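The Button Jar, and Other Things My Aunt Left Me

July 26, 2021

I've been meaning to write about buttons for ages, and then the tomatoes came in all at once and my sister visited and, well, you know how summer goes. 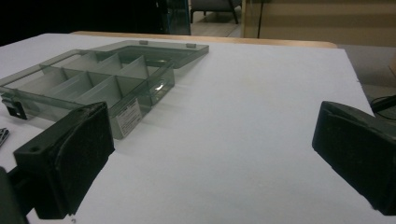 So, buttons. My great-aunt Tove Stougaard sewed for most of the families in Lirlow at one time or another, and she never threw a button away in her life. If a coat was past saving, off came the buttons before it went in the rag pile. When she passed, the cousins divided up the china and the quilts (very politely, I should say, we are a polite bunch) and I asked for the jar. It was really a pickle jar, the big kind, and it had sat on her windowsill so long that the ones nearest the glass had faded on one side.

I finally tipped the whole thing out on a bedsheet last December, when it was too icy to go anywhere, and counted. It took me the better part of 2 evenings and a great deal of tea. There were 2,210 of them! Of those, 844 were plain white shirt buttons, and I can't tell you how many times I lost my place and had to go back. The rest were everything you can think of - brass ones with anchors, little glass flowers, leather knots off somebody's cardigan, and a set of green ones I'm almost sure came from the dress she wore to my parents' wedding.

I sort by color first and then by size. My neighbor Hjalti Bergmann, who used to do alterations over in Condavholm, thinks this is all wrong and that you should go by the number of holes, and we've had some lively talks about it over the fence. I tried it his way for a week and couldn't find a thing.

If you're starting on a jar of your own, wash them in small batches with a drop of dish soap and dry them on a towel overnight. Keep the metal ones and anything with fabric on it out of the water. I learned that with a lovely velvet one and I'm still sore about it.

I've already used six of the brass ones on a jacket for my niece, who turned up her nose until she saw the anchors. The green ones I'm saving. I have some linen put by that might do for a blouse, if I can ever get the collar right.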